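3. Preparar tu primera noche en el club

Ya tienes la cuenta creada y el correo confirmado, así que vamos a lo divertido. Yo llevo la puerta y las altas de socios del Ollon, y estos son los pasos que les doy a las parejas y a la gente que viene sola.

1. Abre Denari y entra en «Mi perfil». Elige un apodo. No pongas tu apellido, por favor, que luego me toca a mí borrarlo.

2. Marca si vienes en pareja o por tu cuenta. En pareja tenéis que aceptar las normas los 2, cada uno desde su teléfono.
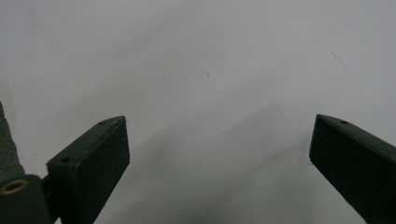
3. Rellena la lista de límites con calma. Lo que dejes en blanco cuenta como un no, y puedes cambiarlo todas las veces que quieras, incluso ya dentro del local.

4. Reserva la fecha. El aforo es de 200 personas y en noviembre, con la fiesta de aniversario, se llena enseguida – si te interesa esa, ¡no lo dejes para el final!

Nota: la reserva caduca a las 6 horas si no la confirmas. Me escriben muchos enfadados por esto y no puedo recuperarla.
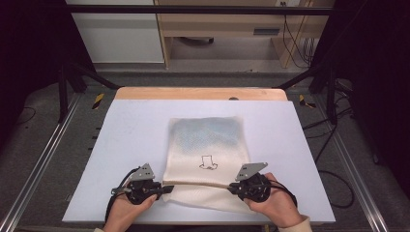 5. La noche de la fiesta, enseña el código en la entrada y tu documento de identidad. Solo miro que seas mayor de edad y que la cara coincida; no apunto nada.

6. Deja el móvil en la taquilla. Dentro no se hacen fotos, ni siquiera en la barra.

Atención: quien insiste después de un no se va a la calle y pierde la cuenta. Si te pasa algo, busca a Marilou Yap o a Maricel Ambrosio, que llevan pulsera verde y están en sala hasta el cierre.

Para anular, entra en «Mis noches» y pulsa «Liberar plaza». Los cambios de acompañante van en el apartado 4.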